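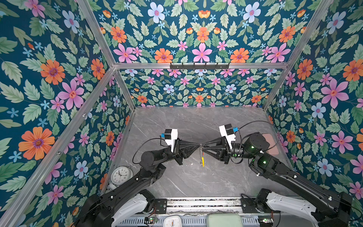
Clomden wallpaper show opens with teal floral and a row of coat hooks

A floral wallpaper with a deep teal background is among the patterns going on view in Clomden in August, when the Furnisdale home show returns to the old market hall.

The paper mixes large pink flowers with orange daisy-like blooms, pale blue flowers and pale green leaves. It is shown on several walls, with a smaller-scale repeat at the back, over a gray floor with a marble look. A black coat-hook rack hangs from the metal crossbar above the back wall.

Organizers said the show will have 19 displays this year, all on the theme of small entryways and hallways. Three of them use floral papers on every wall – a look that local decorating store Aebischer says customers have been asking for since spring.

The show drew 4,000 visitors last year, and the hall will stay open until 8 p.m. to spread out the crowds. Visitors can take home a free sample of any paper on view, with a limit of three per household.

A hanging demonstration will be held each morning at 10 a.m. in the side room. It covers lining up a large repeat at a corner, cutting around door trim and working out how many rolls to buy.

Admission is free. Parking is available behind the hall, and a shuttle bus will run from Lanunside station every half hour until closing.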